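Handheld grippers: the new house rules

Right, I promised Lilian Swai I'd get these into the March newsletter, so here we go! We've been using the handheld grippers at Distombridge long enough now to have picked up some bad habits (me included), and Halima Athumani has boiled the good ones down to a single page by the kettle.

The big one is markers. Wipe the cube before every session, and if a corner is scuffed or peeling, swap it, don't press it down with your thumb and hope. Check the finger pads after every 50 takes. Keep cables clear of the trigger, and never carry a gripper by its fingers. Oh, and when 2 of you are working side by side, agree out loud who moves first. I know it feels silly, do it anyway. 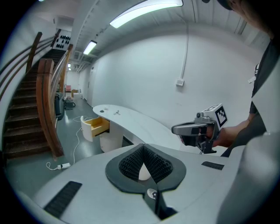 Two grippers out by the curved desk, marker cube on top of the far one.

Takes that break the rules get flagged and left out of the Mollel set, however nice they look. We're at 2846 good ones so far. Questions to Halima, or grab me before 6.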